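To: meton-users list
Date: May 6, 2022
Subject: Re: [meton-users] Gripper width from the wrist camera - does it hold up on plain surfaces?

> We have been trying to get finger opening straight from the wrist
> camera with no encoder on the fingers. It works fine on cluttered
> tables. On plain tabletops the width estimate is noisy and I can't
> tell if that is our labels or the method. Has anyone run the Meton
> width head on clean desks? Also, do you mask the background before
> training, or leave it in?
>
> We are on the Camenzind branch, if that matters.

Yes, we ran into this in March and spent longer on it than I would like.

Short version: in our case it was the labels. The Gustdale set we started from has very few frames with the fingers wide open and nothing between them. Most of it is approach and grasp, so the head had learned to lean on the object. Take the object away and it guesses something close to the average width.

We added 3,000 frames of the open gripper over bare desks and floors and retrained from the same starting weights. Mean error on the open-gripper test clips went from 8 mm to 2 mm. Error on the grasp clips did not change enough to mention. I would not read too much into the second number, as our grasp clips are easy.

On masking: we tried both. Masking out everything but the fingers helped a little before we added the new frames and made no difference after. We leave the background in now. It is one less step to break, and the masks were bad wherever dark fingers overlapped dark things on the floor.

Two cases are still poor. One is glare. When the desk has a bright washed-out band, the edge of the pad against it shifts and the estimate shifts with it. Locking the exposure helped, but we have not measured by how much. The other is pad wear. Our foam gets ragged along the top, and the network seems to use that edge. A model trained on fresh pads reads too narrow on worn ones. We now mix pads of different ages in training and that mostly covers it.

The Camenzind branch should be fine. The only difference I know of is the crop, which is tighter at the bottom. Check that it does not take off the lower part of the fingers. It did for us on 4 of the clips and I only noticed when I plotted them.

I can put the new frames on the Plirnier server if people want them. They need a license note first. The attached frame is typical of what we added.

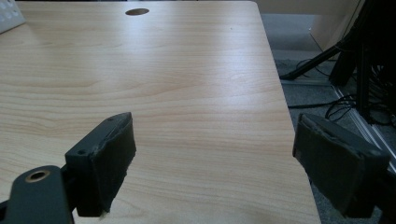 Open gripper over a bare stretch of desk, with glare on the surface and worn foam on the pads.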